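Celora Household Sim Pack, data card

Status: in review for purchase
Reviewer: Nathalie Baert
Vendor: Zarska

Celora is a paid set of simulated household runs for a two-armed mobile robot. Each run comes with a body camera view and a gripper camera view. We tested the November release.
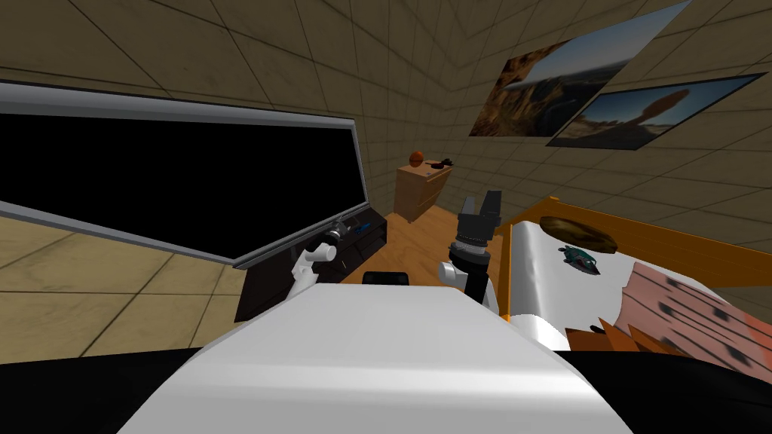
Zarska sells the pack by room type, and we bought bedrooms only. Objects are placed on furniture at different heights, so a policy has to deal with more than one reach. A single bedroom can have things on the TV cabinet, a basketball on the dresser, and more items on the bed — the bed is the hardest for our planner. Every room loads from its own config file.

Contents

Runs: 2,069
Runs with full labels: 1,454
Runs with task text only: 653 (the vendor lists 38 of these under both headings)
Robot models: 4

Install

Unpack the archive into data/celora and run the check script. It compares file hashes and stops at the first mismatch. The Carvalho loader works without changes. The Dastham loader needs the older index file, found in the extras folder. 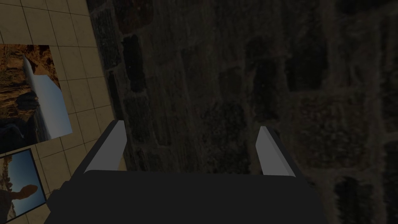
Gripper camera files are stored apart from the body camera files and share the same run number. Time stamps matched in every run we opened.

Known issues

Lighting is uneven between rooms, and some wall textures render very dark. Grasp labels are missing for soft items such as blankets. Zarska says a fix is planned — no release month given.

License: per seat, internal research use. Trained weights may be shared, raw runs may not.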